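Larkstead Opens Shared Kitchen for Small Food Makers

New program gives home cooks a licensed place to prepare and sell their products 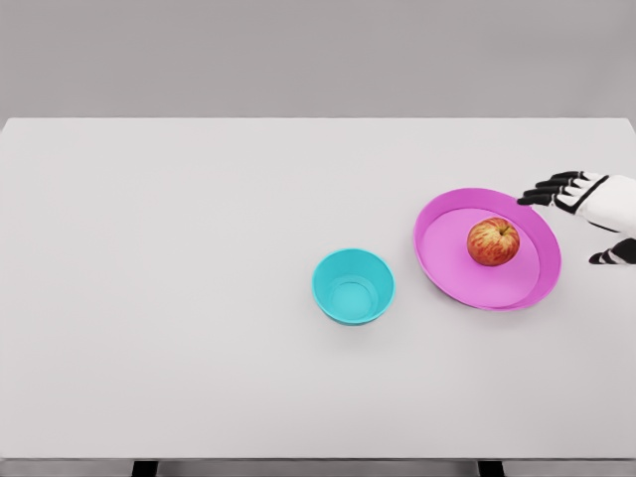 LARKSTEAD, July. The Larkstead Food Makers Association announces the opening of its shared kitchen on Urrego Street. The kitchen is intended for people who already cook for neighbors and small markets, but who do not have the permits or the space to grow their business.

In the first season 14 makers will work in the kitchen. They were selected from 272 applications, received from the town and from the villages near it. Their products include pickles, flatbread, chili paste, dried fruit and soups. Each maker receives a fixed place in the schedule and one shelf in the cold room. The monthly fee is $389 and it covers water, gas and cleaning.

"For many years I prepared my sauces at home, after my children went to sleep," said Wichai Rojanasak, one of the selected makers. "Shops asked me for larger orders and I had to refuse them. Now I can give them an answer."

The program also offers a course of six evening lessons about food safety, labels and prices. The lessons are taught by Marisol Cáceres, who managed a school cafeteria before she joined the association. They are open also to persons who do not rent the kitchen.

"We received many more applications than we have places, and we are sorry for this," said Loretta Dunleavy, director of the association. "We will keep all the names, and we will write to them when the second group is formed."

The kitchen is open daily from 5 a.m. until 10 p.m. Visitors are welcome in the afternoon, after 3 p.m., if they call at the front desk first.

Press contact: Aiman Lumenta, Larkstead Food Makers Association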